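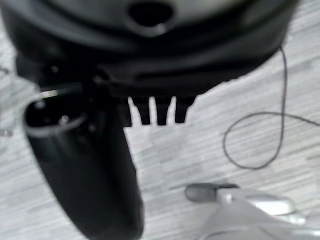
Faseck Shelf Hands: notes and data card

Welcome, and thank you for taking the trouble to read the notes before opening the archive. Faseck Shelf Hands is a small set of teleoperated recordings we made at Stemthorpe while trying to decide between two controllers for the black fingered hands on our two-armed robot. The job is a humble one: take a packaged item from one place, carry it, and set it down in another, with a shelving unit and a steel table as the two ends of the trip. We learned a good deal more than we expected from such plain work, and it seemed a shame to leave it all on one drive.

What is in the release

There are 289 episodes, split between the two controllers. The Okabe controller closes every finger on a fixed schedule and stops when the motor current climbs past a limit. The Drenside controller lets the thumb arrive first and brings the other fingers in after it, slowing each one as its own current rises. Both drive the very same hands, so any difference you find in the grasps should come from the control side (or from the operator having a good or bad day, and I'll get to that).

Each episode folder holds:

head.mp4, the head camera at 30 frames per second
wrist.mp4, the wrist camera at the same rate
joints.csv, with positions and motor currents for both arms and both hands
notes.txt, a line or two typed by the operator right after the run
outcome.txt, one word, either placed, dropped, or stopped

The two videos share a clock with the joint file. If you load them with your own tools, please use the timestamps in joints.csv and leave the ones inside the video files alone — those drift a little on longer runs, and I lost an entire afternoon to that before I noticed.

The items

Nearly everything is something you could find in a snack aisle. We leaned heavily on tall potato-chip canisters, as they're wide enough to make the thumb work for its living and their sides are smooth enough to punish a lazy grip. Bottles and shorter canisters are in there too. Items were swapped between episodes, and the outcome file doesn't record which one was handled, so look in notes.txt for that.

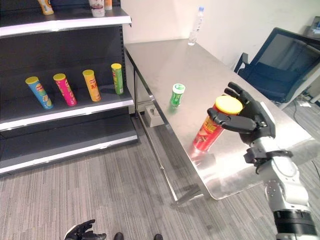 Head camera: red canister in the right hand at the table, with more canisters on the middle shelf.

How the two controllers compared

I want to be careful here, as four operators took part and they didn't all drive the same number of episodes with each controller. With that said, Drenside was the one everybody asked to keep. It was gentler on the canisters, and when a finger landed too high it usually gave the operator enough time to back off and try again. Okabe was quicker to close and much simpler to tune, and on the shorter items I honored my promise to be fair and could find no difference worth writing down. If your robot handles one kind of package all day long, I'd start with Okabe and only change if you had to.

The place where they really parted ways was at the release. Okabe opens every finger together, and a tall item that isn't sitting square to the table can take a small kick from whichever finger leaves last. Drenside opens the thumb last and the item tends to settle. You can see this best in the finger currents, in the half second before the hand starts to move away.

Known problems

The wrist view is often blurred. It sits very close to the moving parts, and in plenty of frames the hardware takes up most of the view and the floor behind it is soft. We kept those frames. Anyone training on wrist video will meet the same thing on their own machine sooner or later, and the joint file is there to help you pick out the slower stretches.

The steel tabletop throws back reflections of whatever is put on it. Our first segmentation pass cheerfully labeled several of those reflections as canisters, so please check your masks near the tabletop before trusting any counts.

In 16 episodes the finger currents for one hand are missing after a dropped connection. These are listed in missing.txt, and the video for them is fine.

Operator notes are uneven. Some people wrote little essays and some wrote "ok."

Splits

We provide one suggested split, made by operator, with one person's episodes held back for testing. Please don't shuffle episodes across it if you want to compare with our numbers. The first recordings date from September and use an older head camera mount, so the view sits slightly lower in those.

Questions and fixes

Thaddeus Bellamy looks after the archive and is glad to hear from anyone who finds a mislabeled outcome. Please send the episode number and the timestamp along with your note.

Last updated November 14, 2023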